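Ticket 700 - Garment Care Desk, Avetti Residence Services
Opened by: Zubaida Rajput
Assigned to: Ha-rang Yeom
Status: Pending resident reply

Reported problem: Items from the April wash load were returned to the folding station without being folded. The resident also asks whether the zippered items may be machine dried.

Entry 1, 8:05 a.m. The request was received and the load was matched to bag 120. The intake sheet lists mixed colors and cold wash only.
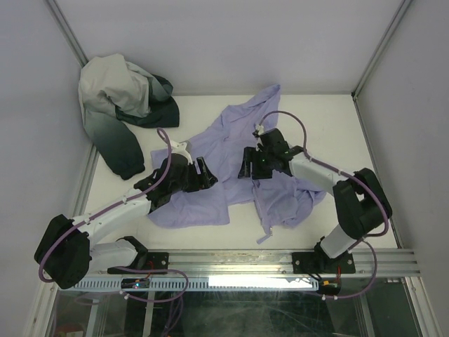 Folding at this station follows the standard order: light items first, heavy items last, fastenings closed before the first fold. Staff are asked to work on one item at a time and to keep the others clear of it. The purple garment is spread over the middle of the surface with one section still crumpled, and should be smoothed flat before any fold is made. The gray and dark green one remains bunched in the back corner and is to follow.

Entry 2, 8:40 a.m. H. Yeom advised that drying instructions be taken from the care label only - the intake sheet does not override it. Resident asked to confirm fabric content.

Next action: Refold, rebag and update the shelf record.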